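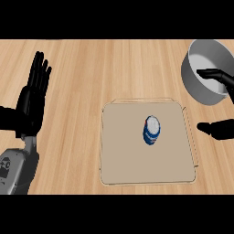 February 1, 2026

Quiet building today, so I finally sat down with the episode rules for the two-hand tabletop task and went through them line by line. Zarmeena has been after me to do this for ages (hi Zarmeena, you were right) and it took most of the afternoon.

Biggest thing first: we never wrote down what "start pose" means. I had been treating it as left hand upright with the palm turned in, right hand open toward the tray. Bijan had been treating it as "whatever the arms are doing when the recorder starts." Both of us were sure ours was the rule! So the Drellham set has a mix. I went back through 229 episodes in the sim and kept 211 of them under the stricter reading. Of the ones I threw out, 11 had the left hand already moving on the very first step, and the rest were a grab bag I'll list in the sheet tomorrow.

New wording, which I'd like people to argue with before it goes in the Mekgate doc:

Both arms hold still for 2 full seconds before anything counts. Hands clear of the can. The can stands upright on the tray with nothing else loose on there with it. A hand over the bowl is okay at the start as long as it isn't touching the rim. If it's touching, reset.

I went back and forth on that bowl part. My first draft said no hand over the bowl at all, and then I looked at how the right arm sits when the bowl is up in the far right corner, and the fingers reach over it pretty much by default. Banning that would mean moving the bowl or moving the arm, and I don't want to touch the layout in the middle of a set. So, contact is the test. The sim gives us contact flags anyway, so let's use them and stop eyeballing it.

Second thing, naming. Please, please say "left hand" and "right hand" as in left and right of the camera view. The Saithong notes go by the robot's own left in some places and by the view in others, and I lost a good half hour to that. I'd rather have one slightly dumb convention than two clever ones.

Also, success labels. Whoever drove the episode should not be the one who labels it. I know it's slower. I caught myself passing one of mine where the can tipped on release, and I really wanted it to be a pass.

Still open:
- does a regrasp count as a failure or just get a tag? Bijan says tag, I'm leaning that way too
- who signs off when a rule changes mid-set
- ask the Pritudier people if they log resets separately, and if so where

Rerunning the contact check overnight on the kept episodes with the threshold at default.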